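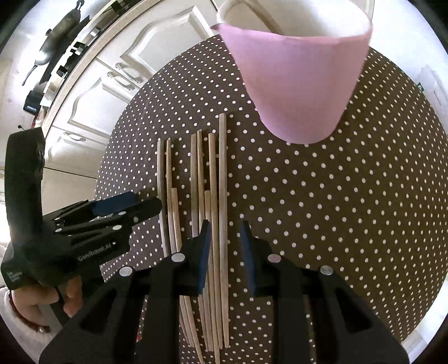

Mantel de lunares, vaso rosa y palillos

De: Rizwan Sheikh
Para: lista de fiestas y manualidades
Asunto: Re: Etiquetas para las bolsitas, tamaño y papel

Hola a todos:

Contesto debajo de lo que escribió Debashish, que ha resumido bastante bien lo que quedaba pendiente.

> Debashish Weerakoon escribió:
> He preparado la plantilla de las etiquetas de búhos para
> las bolsitas de semillas. Caben ocho por hoja A4. Tengo
> dos dudas: si el texto se lee bien en ese tamaño y qué
> papel compráis vosotros, porque con el de 80 gramos se me
> doblan al pasar la cinta. También querría saber si alguien
> ha hecho las invitaciones a juego o si tengo que
> dibujarlas desde cero.
> La fiesta es en febrero y somos 17 niños.

Sobre el tamaño: imprimí una hoja anoche y el nombre se lee bien, pero la línea de "Gracias por venir" queda pequeña. Yo la subiría dos puntos y quitaría la rama de la izquierda, que se come el margen. Si la dejas, mi impresora corta la punta de la hoja de abajo. Puede que la tuya no lo haga, imprime una de prueba en borrador.

Papel: uso cartulina de 200 gramos, mate. La satinada mancha si los niños escriben con rotulador. El paquete que compro es de la marca Umbridge, lo tienen en la papelería Milstead, al fondo, con los sobres. Con ese gramaje hay que meter las hojas de una en una por la bandeja trasera.

El agujero para la cinta lo hago con la perforadora pequeña, a medio centímetro del borde. Más cerca se rompe. Cinta de 6 mm o hilo de algodón, las dos cosas van bien.

Invitaciones: tengo un juego de búhos del año pasado, en formato de media cuartilla, con sitio para la dirección y la hora. Los colores no son exactamente los mismos (mi verde tira a gris), pero se puede cambiar en el archivo. Están en la carpeta Civuvow de la lista, con el nombre "buhos_invitacion". Las letras son texto editable, no hace falta dibujar nada. Si no tienes instalada la fuente te saldrá otra y se descoloca el título - en ese caso usa el PDF y escribe los datos a mano.

Para 17 niños te salen tres hojas de etiquetas y te sobran siete. Guárdalas, siempre se estropea alguna al recortar.

Una cosa más para quien lleve la carpeta: hay dos versiones del cartel de "Feliz cumpleaños" y la antigua tiene una errata en la segunda página. Yo borraría esa.

Si alguien tiene los toppers de magdalena con el mismo búho, que los suba también. Los míos los hice a mano y no tengo archivo.

Un saludo,
Rizwan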